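Jukolville Robotics Forum > Student Teams > Clorko Sort
Thread: Two-arm sorting, soft bags keep getting mixed up

analyn_s
Team captain, posts: 200

We're the Jukolville evening class team and we're entering the two-arm division of the Clorko Sort in May. Hard items are fine. Tubes and bottles go where they should almost every time. The clear bags with the soft white stuff in them are where we lose our points.

The task for people who don't do this division: items start in one place, you move them to the right bin, 5 points for each correct one and 2 off if you drag a second item out with it. You get 30 seconds per item before the judge tells you to move on.

Our trouble is the dragging. The bags lie on top of each other in the bin and the loose ends of the film overlap. The gripper closes on one and half the time a neighbor comes up too. We've collected 200 demonstrations on the bag pick and trained on all of them. It got better up to the halfway point and then it stopped getting better.

View from the wrist camera with the fingers on either side of a bag:
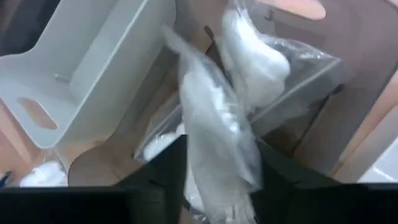

Re: Two-arm sorting, soft bags keep getting mixed up

weidongx

How are the demos split? If all 200 start with a full bin then the model has never seen what to do with the last bag, and the other way around.

Also what height do you close at? From that picture your fingers are well down the sides of the bag. I would go higher. Take the empty end of the film and leave the fat part alone. There's a long thin tip on the one you're picking and no weight in it.

analyn_s

Mostly full bin. I'd guess a quarter of them have one or two bags left. We didn't write it down, which I know is bad.

On the height, Shaohua wanted the tip too and we tried it for an evening. The film is slick and our finger pads are plain. It came up and then slid out before it got to the other bin. Pinching around the fat part holds much better.

shaohua_h

I still want the tip. We tried it with the old pads. Rubber pads from the hobby store would fix the sliding. If you squeeze the fat part you push the other bags around every time you go in, and that's how the films get tangled in the first place.

weidongx

Agree with shaohua. Change the pads first. It's cheap and you can test it in one evening without any new training.

nbevan

I'm going to disagree with both of you. I judged the two-arm division last year. Teams who pinched the tip had a bag swinging under the gripper, and it hit the bin wall on the way out. A couple of them knocked a bag onto the table, and then it counts as a dropped item and you have to go get it inside the same 30 seconds. The teams that did well grabbed the body of the bag, lifted a little, stopped, and then lifted the rest of the way. The stop gives the neighbor time to slide off.

shaohua_h

The swinging is a speed problem. Slow down the move.

nbevan

You have 30 seconds. How slow do you want to go?

shaohua_h

Our whole cycle is well under that.

weidongx

Both can be tested. Ten picks each way, same starting pile, write down the results. You'd be done before the building closes.

chunhua

Different question. Are you using the second arm for anything during the bag pick? In the rules for the two-arm division nothing says the arms have to take turns. You could hold the pile down with the left while the right lifts.

analyn_s

No, right now each arm does its own items. The left one does the small packaged things out on the table and the right one does the bags. They never go to the same bin. We did that on purpose after they bumped into each other the first week and bent a bracket.

This should make the layout clearer. Four bins in a row at the back, rails down both sides, tubes and bottles out front.

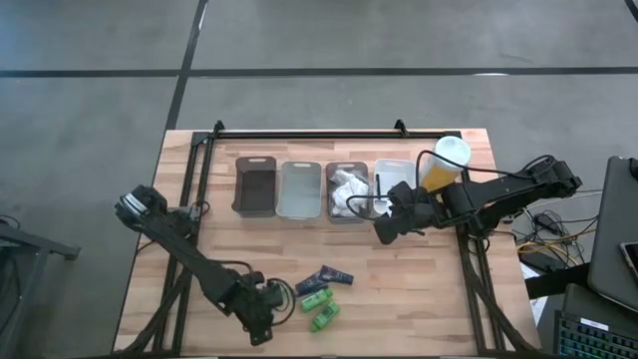
Our table. Left arm is over by the tubes and the green bottles, right arm is at the bins.

chunhua

OK, that helps. Reach looks possible to me. The smoky bin with the white stuff in it is third from the left, so your left arm would have to come across, but it has a long link and there's bare wood in front. I'd try it.

What's the tall container at the far right corner for? The right arm goes over in front of it. I'd be nervous about the cable catching on the top.

analyn_s

It's one of the contest items, it goes in last. The cable hasn't caught yet, but I see what you mean. We can move it forward until it's needed.

weidongx

You can't move contest items between runs. Start positions are on the sheet. Or did they change that?

nbevan

They changed it. You can place the large item anywhere inside the rails as long as it's in the same place for every run. Tell the judge before you start.

weidongx

Good to know. I missed that one.

Back to the bins. Two of them are see-through gray or brown and the bags are clear. Do you get good edges from the overhead view? I'd think the bag film and the bin wall look the same to it.

analyn_s

Not good ones. The white part inside the bag shows up fine. The film doesn't show up at all unless there's a shiny spot on it. The wrist view is better because it's close, but then you get glare on the creases, and some blur while the arm is moving.

We've talked about putting dark paper under the smoky bin. The floor of it comes out brown already, so I don't know how much it would change.

shaohua_h

I tried the paper on Friday while you were at the front desk. Can't say it did anything. The glare comes from the ceiling light over the middle of the table. I'd like to turn off that row and use the lamp.

nbevan

You won't be able to turn off the lights at the contest. Train under bad light, or at least under light that changes. Half the teams come in with a model that only knows their own room.

analyn_s

That's fair. Our demos are all from one room, between 6 and 9 in the evening.

weidongx

Then that's your plateau. More of the same 200 won't move it. If it were me I'd record a smaller set with the lights different each time and the bins swapped around, and mark each demo with how many bags were in the bin at the start.

chunhua

Swapping the bins is a bad idea. The bin order is fixed in the rules. Why teach it something it doesn't need?

weidongx

So it looks for the bag and doesn't just go to the same spot.

chunhua

It's supposed to go to the same spot. The bin is always in the same spot. Vary the bags inside it. I would leave the bins alone and spend the time on the lift.

nbevan

I'm with chunhua on this. Vary what varies.

weidongx

We swapped ours and it helped. Different table, different arms, so take it for what it is.

analyn_s

Thanks everybody. Plan for this week:

1. Ten picks with the current grip and a stop partway through the lift, like nbevan said.
2. Ten picks on the tip with new rubber pads. Shaohua is buying them.
3. Move the tall container toward the front.
4. New demos with the lights changed and the bag count written down. Bins stay where they are.

Holding the pile with the left arm will have to wait until we've fixed the bracket. I'll post the numbers from 1 and 2.

shaohua_h

Hobby store only had the Jurley pads in the thick size. I got them anyway and I can cut them down.

nbevan

Check the finger opening after you put them on. With thick pads you may not get around the bottles.

shaohua_h

The pads are only going on the right arm. Bottles are the left arm's job.

nbevan

All right. Check it for the tall one then.

chunhua

Does the 2-point penalty apply if the second bag falls back in the same bin before it clears the rim? We've had this argument on our team and the sheet doesn't say.

nbevan

No penalty if it stays inside the bin. Once it's over the rim it counts, even if it drops back in.

chunhua

Thanks. I'll pass that on.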